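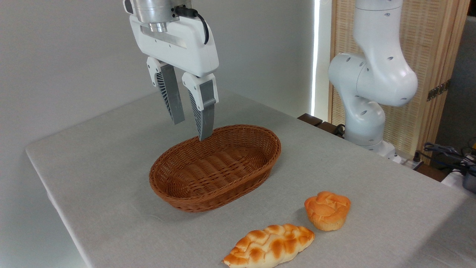 Print this page
E-mail this page

Unit 5: Bread in the Household Economy

Course handout. Students should read this unit before the seminar and bring a copy with them.

Purpose of the unit

This unit examines how households obtained their bread before the growth of factory baking. It follows the unit on milling and assumes that students are familiar with the terms introduced there, in particular extraction, bolting and toll. The material is drawn mainly from the market town of Rustad and the hill parish of Hurkadov, which kept very different arrangements although they bought grain from the same valley.

Home baking and the shared oven

In Hurkadov most households mixed and shaped their own dough but did not own an oven. Fuel was costly, and an oven took a long time to reach baking heat. The parish oven was fired on 2 days of each week. Families brought their shaped loaves marked with a cut or a stamp so that they could be claimed afterward. A fee was paid to the oven keeper, usually in dough and only rarely in coin.

This system shaped what people ate. Loaves had to last until the next firing, so they were large, dense and made with a sour starter. Stale bread was expected, and a good part of the local cooking depended on it: soups thickened with crusts, puddings made from soaked slices, crumbs fried in fat. Students sometimes treat these dishes as signs of hardship. The household accounts show that well-off families ate them as well.

The town baker

Rustad had licensed bakers at an early date. The town set the price of a loaf and allowed the weight to vary with the cost of grain. A buyer therefore paid the same coin in a good year and a bad one but took home a smaller loaf after a poor harvest. Inspectors weighed loaves in the market, and short weight was punished by a fine or by loss of the stall.

The surviving register lists 88 penalties. It should be used with care. It records cases that reached the court and says nothing about those settled at the stall. Several pages for September are missing, and September was the month when new grain reached the market and prices moved most sharply.

Note also that many Rustad customers bought on credit. The baker kept a notched stick for each family, split lengthwise, with one half held by each party. Debts were cleared when wages were paid. Bakers were therefore lenders as well as tradesmen, and the failure of a bakery could disturb a whole street.

The Prikeo mill and the change to white flour

The opening of the roller mill at Prikeo altered both places. Fine white flour became cheap enough for daily use. It kept longer than stone-ground meal and gave a lighter loaf, but that loaf dried out sooner. Buying small amounts often became more sensible than baking large amounts seldom, and the Hurkadov oven lost much of its trade.

Reading

Required: Kekari Course Reader, sections 2 and 5.
Optional: the extracts from the Rustad market register, available at the library desk.

Written work

Submit a response to one of the following topics by Fri 12 March.

The oven fee in Hurkadov as a form of local tax.
The strengths and limits of court records as evidence for everyday trade.
Credit and trust between baker and customer in Rustad.

Responses should refer to at least one document in the reader. Late work is subject to the rules in the course outline.

Print this page
E-mail this page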